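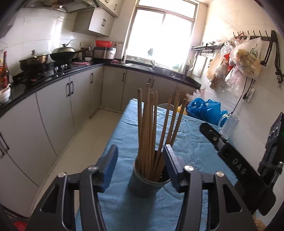

Panya Ratanaporn
Visitor and part-time cook, writing for the Wekik home kitchens page

Monday, December 24, 2018

I had wanted to see the Edunik open kitchen since June, when my neighbor came home from it with a bag of dried noodles and many stories. It is a small apartment kitchen in Ha, on the second floor, and visitors are let in eight at a time. The ticket costs 300 and includes lunch.

The room is narrow, with white wall tiles and a long black countertop. In the middle of our attention was the table, with a light blue cloth on it, quite wrinkled, as at my mother's house. The chopsticks stand in a gray cup near the edge. They are plain wood without any paint, and I liked them more than the shiny ones I have at home. A glass mug with a handle is kept on the same cloth, and the shopping stays there too, still in its blue plastic bags.

Our host spoke fast, so I may have missed some words. She told us that she buys new chopsticks twice a year and that she never puts them away in a drawer. I asked about mold. She said to dry them with the tips up — one day at least — before they go back in the cup.

For cooking there is a gas stove, and on it were a lidded pot and a dark wok with a glass lid. The electric kettle is beside the wok, and the rice cooker is a little further back with a red bowl on top. I would like my kettle so near to the stove, but my outlet is on the wrong wall.
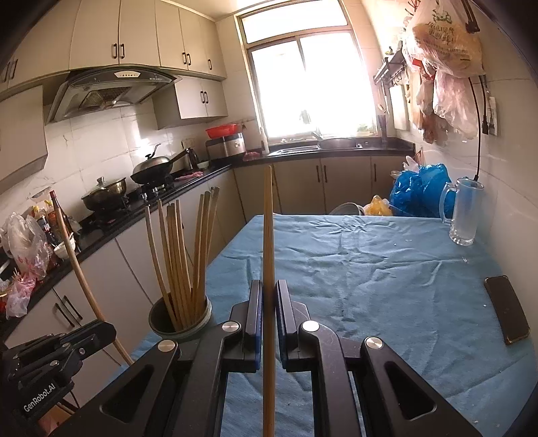 How to get there

Take bus 36 to Uvska market and walk up the hill. Please book by phone, and bring slippers.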